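Progress report to the Hennessy fund: the February open day
Project: Kivodden

Dear friends at the fund,

We promised you a fuller account of the open day than the short note you had from us, so please forgive the length. Your grant paid for the wrist units, and it was a real pleasure to show them in use at last. The morning was given over to packing work, done seated at the white table with a unit on each wrist, so that guests could watch ordinary hand movements being tracked as they happened. 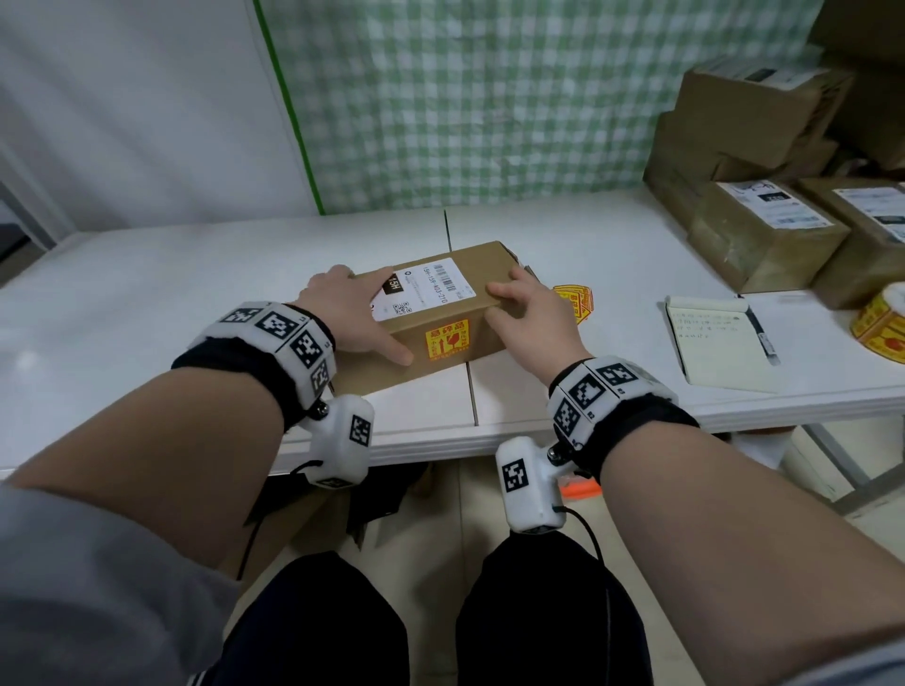
By the Kivodden project office, Cineton
May 25, 2026

We had 93 guests over the day, more than we had set out chairs for, and most stayed well past the talk. The square markers on the wristbands drew the most questions, followed closely by the fragile stickers on the parcels - several people wanted to know whether a robot would ever learn to be careful with a box. We said that careful handling is a large part of what we hope to teach it.

Cloth was the other popular subject. Soft things are harder for a robot than boxes, and watching two hands pull a crumpled white cloth open made the point better than our slides did.

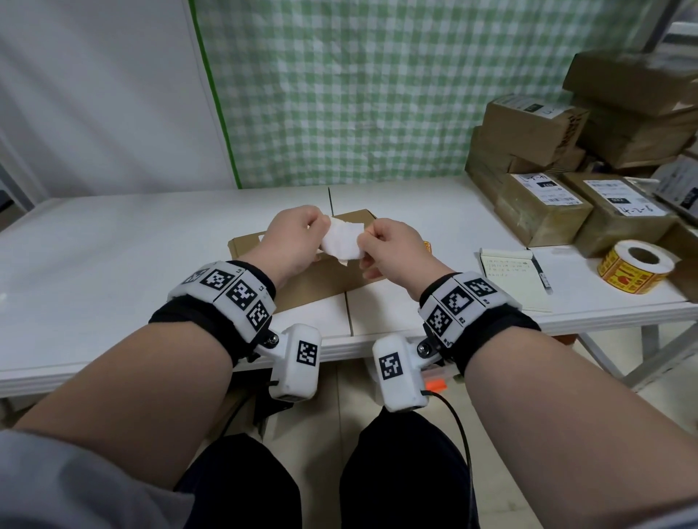

Spending and next steps

The day came in 300 dollars under budget, and we would like to put that toward spare straps. Jorent has asked for a repeat visit with 10 of its packing staff, and we have offered three dates. We will write again once one is settled.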